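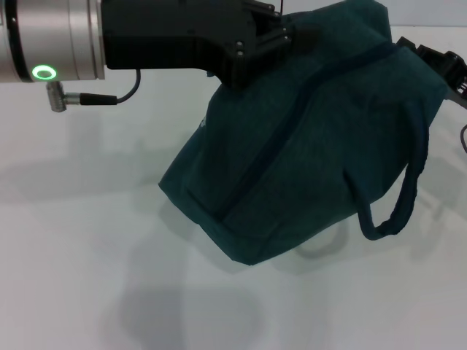

How many demonstrations do we need before a two-arm policy can handle a soft bag?

Posted by rswanepoel, 2020-06-16

We have two arms on a bench and we are collecting examples by teleoperation. The task is to pick up a cloth bag by its top edge with both grippers, open it, and hold it open long enough for something to be dropped in. We have been at it for a few weeks in the evenings and we have 640 episodes saved. The policy trained on those does fine when the bag is laid out flat with the handles away from the arms. When the bag starts crumpled, it grabs a handle, or closes on nothing, or gets one corner and then waits.

I assumed the answer was more data, but each session is tiring and I would like to know if we are headed the right way before doing another batch. Things that may matter:

Two people drive the arms. One of us always takes the left corner first. The other goes for both at once.
All episodes use the same bag.
Failed tries were deleted on the spot.
Episodes run from 12 to 40 seconds.

Is there a usual number for cloth? And should we be keeping the failures?

Theerawat Srithong

It depends more on how the starting positions are spread than on the total. A set of 640 episodes is plenty for a flat bag and may be far too few for a crumpled one, if most of them began flat. Go back through the first image of every episode and sort them by hand into a few piles: flat, folded over, crumpled, handle on top, handle underneath. It takes an evening. My guess is that you will find one big pile and several tiny ones. People set an object down the same way every time without noticing, especially late in a session.

When I did this for a towel task at Mostby, we stopped adding to the big pile completely and wrote the starting position on cards. The operator drew a card and set up whatever it said. We also dropped the towel from shoulder height for one start in four and took whatever shape it landed in. The second batch was much smaller than the first and did more for us.

On the two styles of driving, I would pick one. If half the data says left corner then right corner, and half says both together, the policy sees nearly the same image with two different correct actions. Some training methods cope with that and some average the two, and the average of those is an arm that hovers. Your "gets one corner and then waits" sounds like that to me, though I can't be sure from a description. An easy test is to train on one person's episodes only. If the waiting goes away with half the data, you have your answer. If you can't agree on a style, at least put the operator's name in the episode record so you can split them later.

On failures, keep them, but keep them labeled. There are two kinds and they should not be mixed. One is an episode where the operator missed, backed off, tried again and got it. That is a good episode and I would train on it. It shows the policy what to do after a bad grasp, and your set has none of those if you have been deleting them. The other kind is an episode that ended with the bag on the floor or one arm stuck. Don't train on those as demonstrations. Store them in a separate folder, as they are handy later if you want to train something to tell good outcomes from bad.

One more item. Check the time between the gripper closing and the lift. New operators close and lift in one motion, and on cloth the fingers may only have caught the outer layer. We asked everyone to close, pause, and lift a little before the full lift. The pause shouldn't be long, or the policy learns to sit there.

mk_rustalwood

More bags. You will be surprised how much it learned about that one bag and not about bags. We got 16 different ones from a thrift store, any color, and rotated them. Also wash them, new fabric is stiff.

benchtop_pl

I agree with most of what Theerawat wrote but would put the bags in a different order than the post above me. I wouldn't add new bags until the first one works from a crumpled start. If you change the bag and the starting shape together and the result gets worse, you can't tell which one did it.

About handles. If the policy is grabbing a handle when it should take the edge, look at whether your operators ever start an episode with a handle lying across the edge. Ours avoided it, they would nudge the strap out of the way before pressing record. So the nudge never made it into the data. Start recording first, then move the strap with the gripper like any other part of the task. It makes the episodes longer and that is fine.

Cables too — check that they have enough slack when both wrists turn inward. We lost a good part of a February batch to a cable that pulled tight near the end of the motion. The operators had started to bend their paths to avoid it, and the policy copied the bend faithfully. Took us a while to see it in the joint plots.

I don't have a number for you. We use the Sterneo recorder, which lets you tag the episode right after it ends, and I train after every small batch so I can see whether the last one helped. When two batches in a row make no difference on the same test starts, I change what we are collecting. Keep the test starts fixed. Take a photo of each one and set the bag up to match as well as you can, it doesn't need to be perfect.

rswanepoel

Thanks, all. I sorted the first images and nearly all of them are flat. There was no pile for handle underneath. I am going to try the cards, and we will both drive left corner first from now on. Leaving the bag the same until the crumpled starts work. I had not thought about the strap, and we do move it by hand before recording, so that changes as well.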